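How to Budget for a Tabletop Robot Arm Cell

Purchasing guide, part 2. Part 1 covers room selection and electrical supply.

The method below produces a first-pass budget for one single-arm bench cell used for pick-and-place development. It assumes one arm, one two-finger gripper, one fixed table and one workstation. Mobile bases and dual-arm setups need a separate worksheet. The line items follow the order in which Prornstead releases purchase requests, so the page can be used alongside the request form.

Before you start

You need the following on hand:

The task list, signed off by whoever owns the project
A floor sketch with door widths and outlet positions
The finance code for capital equipment and the code for consumables
Quotes no older than the current quarter

If the task list is not signed off, stop. Thu Âu returned three requests last year in which the arm had been chosen first and the tasks written to fit it. In each case the payload figure on the request had no source.

Step 1. Fix the object set

Write down every class of object the arm will handle. For kitchen-type tasks this usually means bottles, cups, bowls, plates, a pot, and light toy food. Record three values per class: the widest dimension the gripper must close on, the mass when loaded, and the surface finish. Measure the mass yourself. Catalog weights for housewares often include packaging.

The widest grasp dimension sets the gripper stroke. The heaviest object plus the gripper, bracket and cable load sets the arm payload. Do not use the rated payload of the arm as the working payload. Rated figures are normally given close to the flange, and a bracket moves the load outward. Ask the vendor for the payload curve at the offset you expect to run.

Objects that are gripped by the rim, such as plates and shallow bowls, should be listed twice: once for the rim grasp and once for the full body. The rim grasp is the harder case for torque.

Step 2. Size the table

Measure the reach of the arm from its base, subtract the zone close to the base where the wrist cannot fold, and draw what remains. The table should cover that area with a margin for items that get pushed outward. A plain matte top in a single light color reduces glare and makes segmentation easier. A glossy top is cheaper and will cost more later in lighting.

Budget the table as equipment and the mounting rail as a separate line. Khoa Sầm combined the two on the first Đồng request, and when the rail had to be changed the whole line went back for approval. 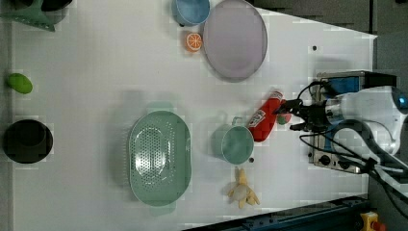
Stiffness matters more than finish. A table that moves when the arm decelerates will shift the camera calibration, and the resulting errors tend to be blamed on software. If the supplier cannot state a load rating, assume the table will need a floor anchor and add the anchor kit now.

Step 3. Price the arm and gripper together

Request one quote for the arm, controller, gripper, bracket and cables. Split quotes look cheaper and generally leave out the bracket. Check that the quote states:

Cable length from base to controller
Whether the gripper is powered through the arm or by a separate cable
Bracket material and hole pattern
Spare fingertips, quantity and unit price
Firmware support period

External cables need slack at the wrist and a way to hold that slack clear of the fingers. Cable clips and sleeves belong in the consumables code. They wear out.

On the second Đồng cell, the Derico quote listed the gripper adapter at 491 dollars, and the Urkum quote left it out entirely. The Urkum total was lower until the adapter was added. Ngân Kim now sends both vendors the same blank table and rejects any reply that changes the rows.

Step 4. Safety hardware

An emergency stop within reach of the operator's normal position is a required line. If a second person will reset objects during operation, price a second stop on their side. Two stops on one circuit need a safety relay with enough inputs, so check the controller before assuming it can take them.

The written risk assessment takes staff time. Enter the hours as a cost. At Prornstead we allow 8 hours for a cell on an existing table and treat anything beyond that as a sign that the task list has grown.

Step 5. Objects and replacements

Object sets are cheap and are often left off the budget for that reason. They should be listed. Buy two of each item in the same order, label one set as reference, and keep it in a closed bin. Manufacturers change colors and molds without notice, and a replacement cup in a slightly different green is a different object as far as a trained model is concerned.

Plastic housewares are preferable to ceramic or glass for early work. Keep bottles empty, or fill them with a known mass of dry material and tape the cap. Printed labels scuff after repeated grasps. Write the replacement rule down (for example, replace when the label can no longer be read) and estimate a yearly quantity from it.

Fingertip pads follow the same rule. Inspect them every 2000 grasps and record the count in the cell log. Bảo Âu keeps the log as a shared spreadsheet with one row per inspection, and this has been sufficient.

Step 6. Compute, storage and network

Size storage from the number of cameras, the frame rate and the hours recorded per day. Do the calculation on raw data, then apply compression. If the cell will record for less than one full shift per day, a single local drive with nightly copy to a server is adequate. Place the workstation off the table. Fan vibration is small but measurable on light frames.

Step 7. Contingency and timing

Put the contingency on its own line. Spreading it across the other items hides it and makes the comparison between vendors useless. Plan for a lead time of 70 days on the arm and controller, and order the table first so that it is installed and level when the crate arrives. Requests submitted in December usually slip into the next budget year, and quotes may expire in the meantime.

Order of release:

1. Table and rail
2. Electrical work and safety relay
3. Arm, controller, gripper, bracket, cables
4. Workstation and storage
5. Object sets, fingertips, clips and sleeves

Common errors

Payload calculated without the bracket. Recalculate with the full tool stack.

Gripper stroke matched to the average object. Use the widest one, plus clearance for approach.

Power strip shared between the controller and the workstation. Put them on separate outlets.

No line for freight. Crated arms may need a lift gate, and the carrier charges for it on delivery.

Training omitted. One vendor day is enough for staff who have run an arm before. New staff need more, and the cost should sit with the cell for the first year.

The blank worksheet is held by Đạt Sầm in purchasing. Send completed copies to the same address with the quotes attached as separate files.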